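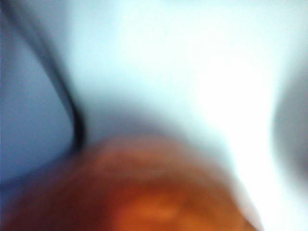 The wrist camera is at its worst in the last moments before a grasp, and that is when you need it most, one member of the Plodbridge team said at an open afternoon for the project in May. "Everything in front of it goes soft. We used to throw those pictures away."

By our science reporter
May

Researchers at the Thygesen laboratory in Plodbridge say a robot arm can pick up small fruit more reliably if it learns from the blurred pictures its own camera takes at close range, which are usually removed before training.

The method, which the group calls Hirnine, is aimed at arms that work on ordinary desks and tables, among whatever else has been left there. Such arms often use two views. A fixed camera looks at the whole workspace, and a small one near the gripper gives a closer look. The fixed camera can tell the arm where a piece of fruit is, but the fingers often get in the way at the end of the movement. The close camera has a better position, but its lens cannot focus on something almost touching it.

Many training sets are cleaned by a program that scores each picture for sharpness and drops the poor ones. The Plodbridge group found that this took out most of what the wrist camera had recorded during the final approach. An arm trained on the cleaned set was good at getting near the fruit and poor at closing on it.

Hirnine keeps the soft pictures and pairs each one with the view from the fixed camera at the same moment, along with the position of the fingers. The software is not asked to sharpen anything. It learns how patches of colour grow and shift as the gripper comes down, and uses that to decide when to slow, when to move sideways and when to close.

The team recorded 1411 attempts with a person guiding the arm by remote control. After failed recordings and near duplicates were taken out, 800 were used for training. Citrus was chosen for much of the work as it is cheap, rolls easily and does not mind being handled many times.

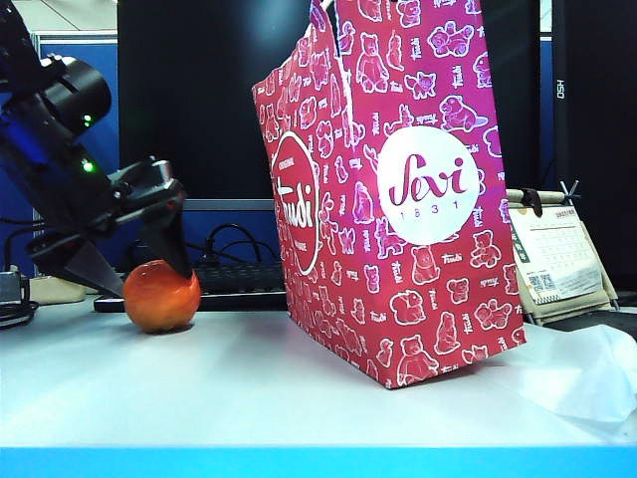 Two versions of the system were then compared, one trained with the blurred pictures and one without. Each made 40 attempts at lifting a single fruit from a table. The version trained without them failed in 11 attempts, mostly by closing too early and pushing the fruit away. The Hirnine version failed in two.

Both used the same arm and the same gripper, and the training time was kept equal. The group also tried covering the wrist camera altogether. Results fell to a little below those of the version trained on sharp pictures only, which suggests to the researchers that the earlier system was making very little use of its second camera once it got close.

There are limits. Strong light remains a problem, and where part of the wrist view is washed out to white the arm tends to hesitate - sometimes for several seconds - before it commits. The method has not been tested on fruit that is easily bruised, and the group has no measure yet of how hard the fingers press. Fruit touching other fruit was left out of the comparison.

A produce packer, Drirness, has asked to see the arm working on mixed trays, where the pieces differ in size and lie against each other. No agreement has been signed. The laboratory said it would first repeat the comparison with a second type of gripper and with the fixed camera moved to the other side of the table.

The recordings will be released with the written report, blurred pictures included.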